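Kitchen Bench (simulation)

From the Wudwood wiki, the arm and gripper pages

The Kitchen Bench is the simulated kitchen we use at Wudwood to compare robot arms, grippers and controllers before anyone books time on real hardware. I wrote most of this page, so it sounds like me (sorry to the style guide), but Effie Rankin and Fedir Vakulenko have both been through it and fixed what I got wrong.

Background

The first version was put together by Hnat Sydorenko, who wanted a fair way to compare two controllers that everybody kept arguing over. One was Tronham, the older one, which plans the whole path and then follows it. The other was Vutura, which keeps correcting as it goes. Each camp had its own favorite test, and each favorite test happened to favor its owner! Hnat's answer was one kitchen, the same start poses for everyone, and 200 runs per controller.

Radek Havlíček later added the cabinet tasks, and those are the ones people mostly come here to read about.

The reach test

In the reach test the arm has to bring its wrist up beside the microwave, close under the upper cabinet, and hold still. There's no gripping in it at all. We run it with a bare wrist first and then repeat it with each gripper model attached, so you can see how much of the trouble comes from the arm and how much from the thing on the end of it.
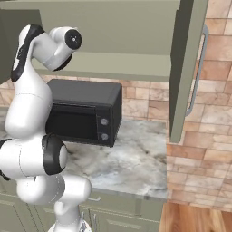 Reach test, bare wrist, with the end cap just below the upper cabinet.

What makes this one hard is the elbow. You can get the wrist to the right spot with the elbow in several places, and some of them leave it hanging over the counter where it blocks the next move. Tronham picks one elbow position and sticks with it, for better or worse. Vutura drifts, and on long holds I've watched it creep toward the cabinet until the run was stopped for contact. Arsen Romaniuk thinks that's a tuning problem. I think it's the controller, and we've agreed to leave both opinions on the page.

Scoring

A run counts as a pass if the arm holds its pose for 12 seconds without touching anything. Over the full set, Tronham failed 24 times with the bare wrist and Vutura failed 40, nearly all of them on the long hold. With the Hinds two-finger gripper on, the gap closes, mostly by Tronham getting worse (the fingers stick out further than its planner likes).

Known problems

Contact with the cabinet underside is sometimes reported a step late, so check the log before you trust a close pass. The camera view is fixed for each task, and from some angles the arm hides part of the microwave. Fedir has a second view working on his branch.

See also: Drawer test; Hinds gripper settings; Start poses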